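Koseo Plain Knit T-Shirt, Slate Blue
Ref. KS-478
Supplied by Keltent

Product summary

The Koseo plain knit T-shirt is a short-sleeved garment in single jersey, supplied without print, pocket or chest logo. It is sold mainly as workwear for kitchens, stockrooms and laundries, and as a blank for customers who do their own marking. Slate blue is the standard shade. The same pattern is available in charcoal, stone and off-white, and all four shades share one size chart.

The shade is a muted blue with some grey in it. It was chosen by Roxana Hodoroagă for the original workwear order and has been kept unchanged. It sits well with navy and grey trousers and does not show light dust as readily as the charcoal does.

Fabric

Single jersey, cotton-rich, fine gauge. The face is smooth and the reverse slightly looped. The fabric is soft enough to drape under its own weight and will crease when bunched or clamped, as any light jersey will. Most creases from packing drop out after a night on a hanger. Those that remain can be removed with a warm iron on the reverse side.

The cloth is piece-dyed before cutting. Body and sleeves for any one garment are cut from the same roll, so panels match within the garment. Small differences between batches are possible. Customers ordering for a team should place the full quantity on one order and quote the batch number from the inner label if they need to add to it later.

Single jersey has more give across the width than along the length. When the shirt is held up by two points and pulled sideways, the edge between them will run nearly straight with a small sag, and the fabric beneath will fall in shallow folds. It should recover when released. Do not leave it under tension for long periods, particularly when damp.

Construction

Neck: ribbed collar, self-coloured, with taped back seam.
Shoulders: overlocked and taped.
Sleeves: set-in, short, with twin-needle hem.
Body: side-seamed, straight cut.
Lower hem: twin-needle, 2 cm deep.
Label: woven size tab at the back neck, care label in the left side seam.
Thread: polyester core, dyed to match.

The side seams are included to limit twisting after washing. An earlier version of the garment used a tubular body, which was quicker to make but tended to rotate on the wearer. The seamed body replaced it in all sizes.

Handling and folding

Jersey garments are best spread before folding. Grip the shirt at two points on the same edge, lift it clear of the surface and let the lower part hang. Sleeves often fold over the front of the body at this stage and should be drawn out to the side before the garment is laid down. A sleeve left doubled under the body makes a ridge in the finished fold and takes up more shelf height.
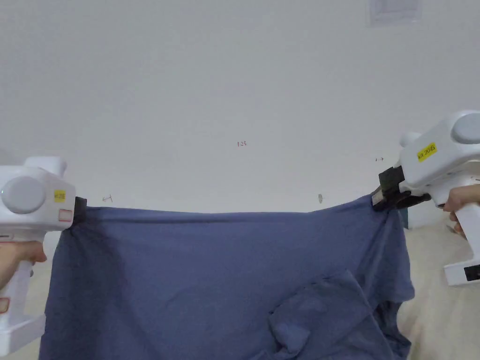
Slate blue, spread between two grips. Photo: Sânziana Bratu for Keltent

Lay the shirt face down with the collar away from you. Smooth from the centre outwards with the flat of the hand. Fold one side in towards the middle, turn the sleeve back along the fold, then do the same on the other side. Bring the lower hem up to just below the collar and fold once more. The finished piece in size M fits a shelf 32 cm wide with clearance at both sides.

For drawer storage, make a further fold and stand the garments on edge. Rolling is acceptable for travel but leaves a curl at the hem, and is not advised for stock that will be sold or issued as new.

If pegs or clips are used for drying, fix them at the lower hem or along the side seams. Clips placed on the open face of the fabric leave marks with creases running out from each one. These will iron out in most cases, though a strong clip on wet jersey may leave a permanent point. Ánh Lại, who prepared the care sheet, recommends drying over a rail where space allows.

Care

Wash at 30 degrees with similar colours.
Turn inside out before washing.
Do not bleach.
Reshape while damp.
Dry on a rail or flat. Tumble drying on low heat is permitted but will increase shrinkage.
Warm iron on the reverse.
Do not dry clean.

Wash separately the first time. Some loose dye may be released, most noticeably in the slate blue and charcoal. Fabric softener is not necessary and may reduce absorbency over repeated washes.

Expect slight shrinkage in length over the first few washes. The pattern includes an allowance for this, and a new garment will therefore measure a little longer than the size chart. The chart gives dimensions after washing.

Sizes

Sizes run from XS to XXL. The cut is straight and moderately loose. Customers between sizes who prefer a closer fit should take the smaller one. To check against a shirt you already own, lay it flat, measure from underarm to underarm and compare the figure with the half-chest column on the size chart.

Size M has a half-chest of 50 cm after washing. Shoulder width and body length for every size are given on the chart, which is sent with each quotation and packed with each first order.

Marking and decoration

The garment accepts screen print, transfer and embroidery. Embroidery on single jersey needs a backing sheet — without one the stitches will pucker the cloth. Transfers should be tested on a single garment before a full run. Keep any mark clear of the side seams and at least one hand's width below the collar.

Unwashed garments are preferred for printing. Once decorated, a garment cannot be returned unless it has a fault in the fabric or making.

Packing and supply

Cartons hold 50 garments of one size and shade. Mixed cartons can be made up on request and are packed in the Ilie warehouse, with a longer lead time. Garments are folded as described above and banded in paper. Individual bags are available at extra cost and must be requested at the time of order.

Orders placed in August are dispatched on the September schedule. Samples are not affected by this and go out as normal — one garment per shade, in size M unless stated otherwise.

Trade enquiries: Horațiu Jitaru, Keltent sales desk
Fabric and care enquiries: Ánh Lại

Related items

Koseo long-sleeved knit top
Koseo kitchen apron, bib front
Skestix drying rail, wall-mounted
Skestix shelf dividers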